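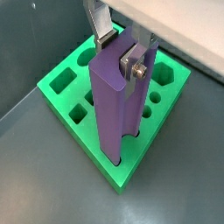
Part-Time Toy Library Assistant (Returns and Repairs)
Ometti Toy Library, Antal Street, Bredosside
Posted 12/04/2023

Ometti lends toys the way other libraries lend books, except that books seldom come back with oatmeal in them. Families in Bredosside and the towns nearby join for a small annual fee, borrow puzzles, building sets, play kitchens, ride-on tractors and the occasional drum (we're sorry about the drum), and bring everything back a few weeks later in more or less the number of pieces it left in. We need someone to look after the "more or less."

The job is in the back room. You'll take in the returns, check them, clean them, mend what can be mended and get them on the shelf again before the Saturday crowd. There is some front desk work too, mostly over lunch and during school vacations, when the line reaches the door and a two-year-old is lying face down on the mat over the loss of an excavator.

The hours

Four shifts a week, four hours each: Tuesday through Friday mornings, with a Saturday swapped in now and then when we're short. You'll get the Saturday dates at least a month ahead. We close for a week in November to do the annual stock check, and you would be working that week on longer days, paid by the hour at the same rate. The stock check involves opening every box in the building. Past staff have described it as peaceful, and also as the reason they left.

The pay

$85 per shift, paid every other Friday. You also get paid sick time, paid vacation after your first season, and free borrowing, which sounds more exciting before you've spent a morning disinfecting the inventory. Parking behind the building is free if you don't mind backing out past a dumpster.

What you'll be doing

Most mornings start with the return bins. Each toy has a card that says what should be in the box, and you check the box against the card. Our catalog stands at 1253 toys, and 89 of them are currently marked "incomplete, do not lend." Many of those need one piece. It's usually the best piece. Part of your job will be bringing that number down, by writing to the last borrower in a friendly way, by going through the jar of strays, or by making a replacement if the thing is simple enough.

Cleaning is a bigger share of the work than anybody hopes. Hard toys go through the sink or get wiped down. Fabric goes in the washer on the hot cycle if the label will stand for it, and wooden toys are never soaked, however much they seem to deserve it. You'll wear gloves. We supply the gloves.

Repairs are small and various: wheels back on axles, hinges, battery compartments, torn box corners, felt food that has lost its stuffing. We have a decent bench, a vise, a sewing machine with opinions about denim, and more glue than is probably good for us. You don't need a trade background. You do need to know when a toy is past saving, because a cracked part that can come off in a small mouth goes in the trash that same minute, and we don't want it argued about.

You'll also keep the records straight. We use a lending program called Zerkska, which was set up for us years ago by people who believed every object on earth has exactly one barcode and a lid. It isn't hard to learn. It does log you out if you stop to think. Every repair, missing piece and retired toy gets entered the same day, and the note should make sense to someone who wasn't there. "Horse bad" was a real entry. We still don't know which horse.

At the desk you'll check toys in and out, sign up new members, answer the phone and give advice about what might suit a child of a certain age. The age on the box is a starting point. Parents will ask whether a puzzle is too hard, and the useful reply is that they can bring it back. Grandparents will ask whether we have anything quieter. We have a shelf for that.

Late returns are handled gently. There is a fine on paper, and we waive it for most people most of the time, so you won't be chasing anyone down over a set of nesting cups. Damage doesn't get charged for at all unless it was spectacular.

Who we're looking for

Someone patient, tidy and fairly quick with their hands, who can do a repetitive job with care right up to the end of the shift. If sorting a bucket of mixed pieces back into the sets they came from sounds like a decent way to spend a morning, keep reading. If it sounds like a punishment, that's a healthy reaction and we wish you well.

You should be able to:

Lift and carry a full bin of toys, and get up and down off the floor without needing a speech first.
Read a parts card and notice what's missing from the box in front of you.
Write a short, polite email to someone who has lost a toy cash register.
Use a screwdriver, a needle and thread, and a basic computer program.
Stay pleasant in a room where at least one thing is playing a song.

It would help if you've worked in a library, a daycare, a thrift store or any kind of repair shop, but raising children counts, and so does having been the person in the house who always fixed things. A second language would be very welcome at the desk. We'll train you on everything else. The first two weeks are spent alongside another member of staff, and you won't be left with the Saturday desk until you say you're ready for it.

Because the job puts you around families, the offer depends on a background check, which we pay for. You'll also need to be at least 18.

A few things you may as well know

The back room has one window, and it faces the dumpster mentioned earlier. The heating works very well in one corner. Colds go through here in the winter at an impressive rate, and you'll catch the first few. We've had people stay in this job for years and people who lasted until lunch, and the ones who stayed tended to like being left alone with a task and then having somebody to talk to after it.

The work is quiet on Tuesdays and loud by Friday. No one will thank you for the missing piece you found, since the next family will never know it was gone. Your coworkers will know, and there's a bell on the bench you're allowed to ring.

How to apply

Send us a letter, a page at most, telling us what you've done for work and about one thing you've repaired. It can be anything, and it doesn't have to have gone well. Add a phone number for one person who has worked with you. We don't need a résumé, though we'll read one if you've already got it made up. Drop it at the desk on Antal Street during opening hours or mail it to the same address with "Returns and Repairs" on the envelope. Please don't put it through the return slot, as things that go through the return slot get washed.

We'll read letters as they come in and leave the posting up until the job is filled. If we'd like to meet you, we'll call and ask you in for a chat and an hour of paid work at the bench, so you can see what it's like and we can see how you get along with the jar of strays. Everyone who applies will hear back from us either way.

If you need an adjustment to the interview or to the job itself, say so in your letter or call the desk. The building is step-free, the bench goes up and down, and shift times can move a little around school drop-off or the bus.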